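Week 6 Handout: Bones as Archives
Introduction to Zooarchaeology, Maiara Sampaio

Welcome back, everyone! Last week we talked about digging things up, and now we get to the part I love best, which is working out what a heap of animal bone can tell us about dinner, farming and trade.

Start with the basic question: what animal, and what part of it? A sheep and a goat look maddeningly alike once the horns are gone, so go slowly with the leg bones and use the Tallcombe reference set in the lab (sign it out, please). Body part matters as much as species. Lots of feet and skulls with few meaty joints usually points to butchery waste, while ribs and upper limbs point to a kitchen.
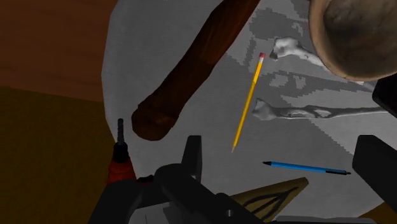
Age at death is the next big clue. Young animals have growth plates that haven't fused yet, and each joint closes on its own schedule, so even a broken shaft end can be useful. You'll want a good working habit before you start: bones, tools and writing instruments can all end up together on one tabletop, as they do on the gray one pictured, and I'd like you to keep the pens within reach the whole time. Write the bag number first – always – and then look at the bone.

Cut marks get their own session, but here is the short version. Fine, V-shaped grooves near a joint suggest a knife taking a carcass apart. Broad chop marks suggest a cleaver. Gnawing leaves pits and ragged ends, and dogs are very thorough!

A word on counting. The Hlongwane trench gave us more than 1,000 fragments, but many come from the same few animals. Compare the raw fragment count with the minimum number of individuals and see how different the story gets.
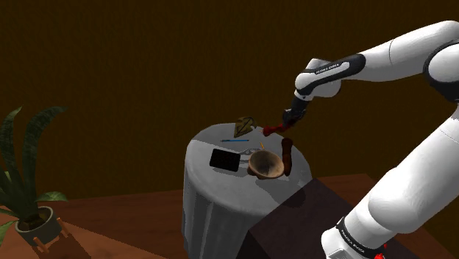 For next time

Read Chapter 5 and the short piece by Ertuğrul Sarıgül on sheep herding and wool. Then pick one fragment from the practice tray and write half a page on species, body part, age and any marks. "I can't tell" is a fine answer if you say what you checked.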